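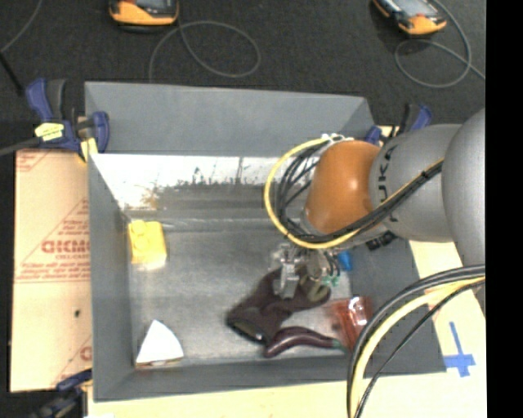 **Large metal bin, dull floor, brown stain on the rear strip: clean or line?**

**wenbridge_stores** wrote (Nov 9, 2007):

Grey rectangular bin, bare metal floor. The floor is scuffed and has gone cloudy. The shiny strip along the inside back has dark smudges low down and one small brownish-orange stain towards the left. It holds odds and ends, including a fabric item and a toy vegetable. I want it presentable and don't want marks on the fabric. Options as I see them are a scrub or a liner.

**tallow27** wrote:

Find out what the stain is first. Wipe with a damp white cloth. If colour comes off, it's surface. If none does, try a plastic scraper at a low angle. No wire wool on the shiny strip, you'll never get the finish back.

**Kanyarat Thongsuk** wrote:

Agree on the wire wool. I look after the bins at Brellside and we lined 7 of them in June. Thin felt, cut 2 mm under on each side, no glue. Fabric stopped picking up grey and the toys stopped rattling.

**hobnail** wrote:

Disagree with felt. It holds grit, and then you have sandpaper under everything. Bare metal wipes down in a minute. Scuffs on a bin floor are cosmetic.

**Kanyarat Thongsuk** wrote:

It holds grit if you never lift it out. Ours gets shaken weekly.

**hobnail** wrote:

Weekly is more work than wiping. Also, gloves and socks snag on felt, especially anything with a thick edge.

**tallow27** wrote:

Cloudiness might be old cleaner residue. Warm water, a drop of washing-up liquid, rinse, dry straight away. Do one corner and compare before deciding on liners.

**wenbridge_stores** wrote:

Did a corner. Roughly half the cloudiness went. The scuffs stayed, as expected. A little brown came off the stain on a white cloth, so surface at least in part. The dark patches on the strip are harder to judge, some of it is just reflection.

**hobnail** wrote:

Move a lamp. If the patch moves, leave it alone.

**skikier_fan** wrote:

Would a rubber mat do? Grips better than felt and rinses off.

**Kanyarat Thongsuk** wrote:

Black rubber marks pale fabric. We had that at the Jitpraphai store. If you go that way, buy a non-marking grade and leave a sock on it overnight as a test.

**wenbridge_stores** wrote:

Will wash the rest and leave it bare for now. The fabric goes in a separate tray until the cloth wipes clean.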